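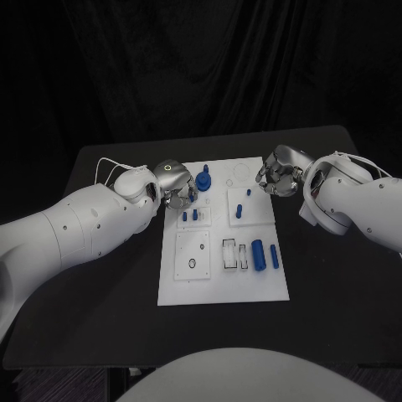 Equipment planning for two-armed assembly robots

Equipment planning, in the setting of a robot assembly bench, is the work of deciding what to buy, in what order and with whose money, before a pair of arms is asked to put a peg in a hole. The arms and hands tend to get all the attention, and fair enough, but a good plan gives just as much thought to the humbler items – task boards, fixture plates, pegs, gears, and a plain dark curtain to hang behind the table.

The Sturthorpe workshop is a well-liked case. Its first budget, drawn up by Benedicta Arthur and dated 9 Feb 2021, set aside $752 for fixture plates and $120 for spare pegs and rods, colour-matched so that a replacement could go straight onto the board. Cabling was left out altogether and had to be added in May, at a cost of around $1,000.

Tiruwork Woldegiorgis later revised the plan for the Dukside bench, moving hand repairs to their own line and keeping a reserve of 125 small parts in the cupboard.

See also: Gilska fixture list; Camacho costing method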